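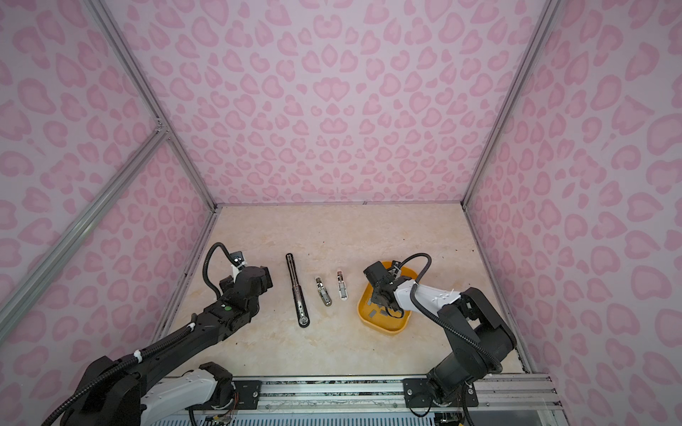
Lerkeo publishes bench rules for two-arm robot cells and asks vendors to stop quoting success rates without them

Jan 28, 2023

Lerkeo, an independent test bench for small robot cells, today released a 16-page set of working rules for trials in which two robot arms share one tabletop. The rules are free to copy. They carry no seal and no badge, and Lerkeo will not certify anyone against them.

The release follows a review of 30 product claims for tabletop handling systems, made by Lerkeo staff last August. Most of the claims gave a success rate. Very few said what counted as a success, who reset the table between runs, or whether a run stopped by hand was left out of the total.

"I have read a lot of standards and I am not in love with them," said Svetozár Brabec, who wrote most of the text. "Plenty of them let a company say it followed a process and tell you nothing about the robot. We tried to write down only what a stranger would need to repeat the run. I expect half of it will be ignored."

The reference task uses office supplies: opened staplers of different lengths laid between the arms, and a yellow-orange tray with pieces resembling staple strips in it. Lerkeo picked the task for its small parts. A gripper that does well with foam blocks may have a harder time with a staple strip, and a tray rim gives it something to hit.

Under the rules, a test report must state:

Where each object lay at the start, and how far it was allowed to shift from run to run.

Every stop, with its cause, including stops by the operator.

Whether cables on the arms and wrist cameras were checked before the session, and by whom.

The wall covering and tabletop finish. Patterned walls are allowed – spots, hearts, anything – but changing them partway through starts a new test.

Debris on the table and in the rail grooves, noted before cleaning.

Lerkeo ran the draft rules on its own bench for 3700 attempts. In 66 of them, two staff members scoring separately did not agree on whether the attempt had passed. Those attempts are listed in full in an appendix, and the wording on partial grasps was rewritten twice as a result. Brabec says it is still not good enough.

The rules do not cover safety around people and do not replace a risk assessment. A cell that meets every line of them can still be unsafe – or useless.

Two companies, Pluneck and Rewi, commented on the draft. Pluneck asked for the section on operator stops to be optional. It was not made optional.

The text, the score sheets and the appendix are available from Lerkeo on request. Comments on the first edition are open until August.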